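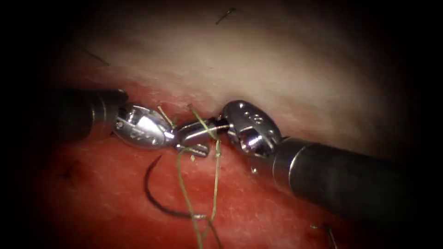 Every few months somebody sends me a page promising you can learn to suture in a weekend. This week it was Castillo, a practice course, 50 stitches and a certificate at the end. I have thoughts.

Fifty stitches is a warm-up. I was on stitch 80 before mine stopped puckering, and Marilou Dela Peña, who taught me, still made me cut out half of them.

Courses love to sell the needle part. Curved needle, follow the curve, turn your wrist, fine. Most people get that in an afternoon. The knot is where it goes wrong.

You wrap the thread around the jaws, reach for the tail, and the loop slides off. You do it again. Then you pull too hard and the edges bunch up like a cheap curtain. I don't see how a video fixes that.

And please stop telling beginners to leave the tails as short as possible because it looks neat. Cut too close and the knot can come undone. I'd take a slightly ugly row that holds.

Also not sold on the practice pads. The Jotden one costs $995 for the full set and the top layer feels like a mouse mat. It holds a stitch far too well. Real tissue tears if you yank on it, so you learn to be gentle.

Oisín Moynihan swears by the Steltard pad and we have argued about this since August. His knots are better than mine, so take my opinion for what it's worth – but his were better before he bought it.

Green thread, though, I will defend. People call it a gimmick until they've lost a clear strand three times in one knot.

Someone asked how many knots I've tied. My notebook says 2,510, and plenty of those were granny knots I didn't catch until later. So no, I don't trust a number on a certificate.

If you're near Vernville, the open practice table is Friday evening. Bring your own thread. Nobody gets a certificate.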